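Juvatov opens its gear bench in Foston this February

I'm so happy to finally share this one! Starting in February, we at Juvatov are opening a hands-on gear bench at our Foston workshop, and anybody who likes putting small things together is welcome to come and have a go. We've set up 13 places, each with its own kit, and a session runs three hours (bring a snack, you'll want it).
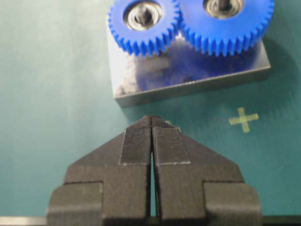 Two blue gears meshed on a polished metal block, on a green cutting mat.

The kit is called Cemska, and I've been fussing over it for ages. You slide a gear with a bearing in its middle onto a metal shaft, then bring in the second one so the teeth meet – I still love that part! Our friends at Evangelista are helping with the first run of 100 kits, and schools can ask us for a set to borrow.

Sessions are free, but please book ahead at the Foston front desk. Press folks are welcome any afternoon, just let us know you're coming.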